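Zirnon Smoked Chile Hot Sauce Review

Posted 19 Jan 2021

I go through hot sauce faster than anyone I know, so when the Zirnon Smoked Chile showed up at my grocery store I grabbed two (one for the kitchen, one for my desk drawer). It's been on eggs, rice, pizza, and one very ill-advised peanut butter sandwich.

The Taste

Smoke comes first, and plenty of it! Then there's a little sweetness, like roasted red pepper, and then the vinegar kicks in and cleans everything up. I was worried it would taste like liquid smoke from a jar - the Szabo Chipotle has that problem and I never finished mine - but this one tastes more like something that came off a grill. Garlic is in there too, pretty far back. I wish there was more of it.

Texture is on the thin side. It runs right off a taco chip and soaks straight into rice, so you can guess which one I prefer it on.

The Heat

Medium, and a slow kind of medium. The first bite barely registers and by the fourth I'm reaching for my drink. My husband calls it hot and my sister calls it ketchup, so take that for what it's worth. If you already like Estora Red, you'll be fine with this. It sits a notch above that one and lingers longer on the back of the tongue.

One gripe: salt. There are 176 milligrams in a teaspoon and I can taste it, especially on eggs. I stopped salting them altogether when I use this, and they came out great.
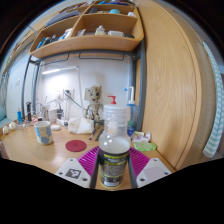
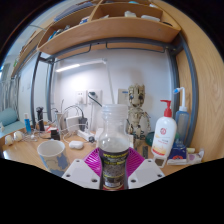

What to Put It On

Black beans, for sure. Scrambled eggs (no salt, see above). I also stirred a big spoonful into mayo for a turkey sandwich and I've made that same sandwich four times now. It got lost in chili - too many other things going on - and it was plain weird on fried fish, where I'd much rather have the Tradari Green with all that lime.

Would I Buy It Again?

Yep, already did. It won't replace my everyday bottle, but I like having it next to the stove for beans and breakfast. More garlic and less salt and I'd bump it up a full point.

Rating: 4 out of 5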